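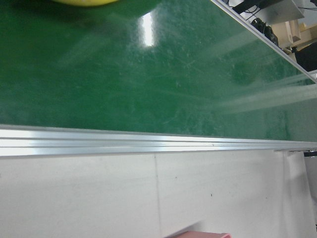 Will the Turnmont band library be fully cataloged in time for the November concert?

Most of it will, and the marches are finished already. The part I'm worried about is the dance band music, and I'll get to that.

Hi Ginette, and hello to everyone else at the Balaskas Fund who reads these. It's May 23, 2025, so we're right at the halfway point of the grant, and I'm sorry this one is going to run longer than the last. A lot has happened (mostly good!).

When I wrote the application I guessed we had 500 sets of music in the old band room. We have more than that. Once we got into the back closet we found whole boxes that weren't on the 1950s card index, and my new working figure is 1000 sets, counting everything from full concert overtures down to little one-page galops. I know that sounds like I asked you for money to do half the job, but the small pieces go fast. A galop takes me a few minutes. An overture with all its parts can eat an afternoon, especially when somebody in 1962 filed the second clarinet with the horns.

Where things stand by section:

Marches: done, sorted, and in the new folders. They're in score order now, piccolo on top, tubas and drums at the bottom, and each folder has a sheet on the front saying what's inside and what's missing.

Overtures and concert pieces: well over half done. I've been typing these straight into the spreadsheet and skipping the paper cards, which was your suggestion and a good one.

Hymns and funeral music: done, except for the little hand-copied books, which I want to talk to you about separately.

Dance band: barely started. The paper is terrible. It was cheap to begin with and it was kept next to a radiator, and the edges come away on your fingers when you turn a page. I've stopped handling it until I have better sleeves.

So far I've logged 107 sets with at least one part missing. Usually it's first cornet, which makes sense when you think about who takes their music home to practice. The band in Grustberg has been wonderful about this. They bought from a lot of the same publishers in the same years, and their librarian has let me borrow parts and copy the older ones that are out of copyright. In return we copied a bass drum part for them that they'd been faking since before I was born.

The nicest find has been the Werkimness manuscripts. I mentioned in the application that the band used to play a piece called the Werkimness Waltz and that all we had was the title in some old programs. Well, we have the waltz! It was inside the covers of a completely different piece, written out by hand in brown ink, complete except for the baritone part. There's a quickstep by the same hand and half of something in three flats that I can't identify. I played the tune through on the piano at home and it's lovely, a bit sentimental in the second strain – the older players are going to love it. Our conductor has penciled it in for November if I can get the baritone line worked out. The bassoon seems to double it in places, so I have somewhere to start.

On money, the folders came in under budget and the archival boxes came in over, so those two pretty much cancel out. The scanner repair was $100 that I hadn't planned for. I took it from the travel line, which I'd barely touched because Grustberg is so close. Receipts are in the same envelope as last time. If you'd like me to move things between lines more formally, tell me how and I'll do it.

What I'd like to ask for is permission to spend what's left in the travel line on polyester sleeves for the dance band music. It wouldn't change the total. I have a quote and can send it over.

The other thing is the schedule. I told you scanning would start in spring, and it has only just started. I'd rather finish the cataloging first, get the waltz parts clean for the players, and then scan straight through the fall. That would mean the scans of the dance band music come in after the concert and before the final report. If that's a problem on your end, please let me know soon so I can shuffle things.

Also, you asked for a count of people using the library. I haven't kept one, and I'd be making it up if I gave you a number. I've put a sign-out book by the door now and will report from that next time.

Come and hear the waltz in November if you can. I'll save you a seat away from the trombones.

Marisa Ruggiero
Librarian, Turnmont Town Band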